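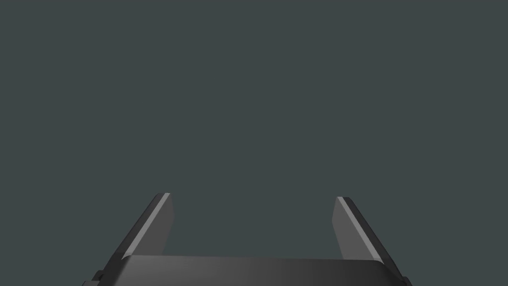
A two-finger gripper in gray, against more gray.

The board game Grellodmont went out of print 12 years ago, and I have been annoyed about it for at least 11 of them. It was a game about running a canal company in a country that didn't exist. My copy went missing in a move, along with a good colander. I replaced the colander.

So when I stopped at a discount store last December for wrapping paper and saw a stack of boxes marked Grellodmont: The New Cut, I stood there long enough that a woman had to steer her cart around me. I bought 2. The wrapping paper I forgot.

The publisher is Zokel, a small outfit that buys up the rights to old games the way other people adopt greyhounds. The original came from Mahmoudi, which printed everything on cardboard thick enough to shingle a roof. Zokel has gone thinner. The barges, once chunky little things you could find with your bare foot in the dark, are now tokens you punch out of a sheet. I tore three of them on the first evening.

The rules are better, though, and it hurts me to say so. The old toll phase took 30 minutes and ended friendships. Now you flip a card, somebody pays, and on you go. Touran Soltani, who wrote the new rulebook, told me she had played the original with her brothers and never once seen it finished.

"I assumed it didn't have an ending," she said. "Then I read the last page, and there was one. It was fine."

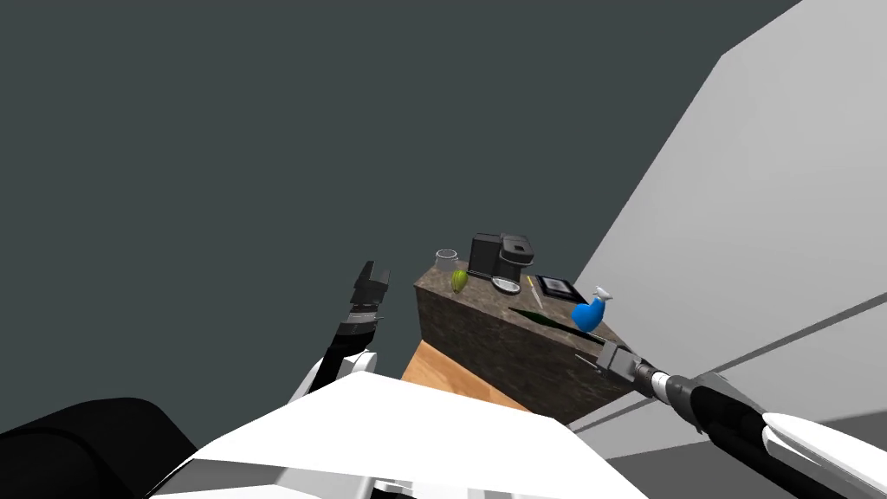
Granite and two robot arms, in a simulated kitchen.

What a sealed copy will cost you

Before the reprint, a Mahmoudi edition in decent shape went for around 80 dollars, more if the map hadn't split along the fold. Sellers expected the price to collapse. It hasn't. Collectors have decided that the new version makes the old one more authentic, and a dealer at the Fullari toy fair tried to sell me a loose lock-keeper as if it were a saint's finger bone.

I passed on the lock-keeper — then went back for him an hour later. He lives in the new box now, and towers over the paper barges.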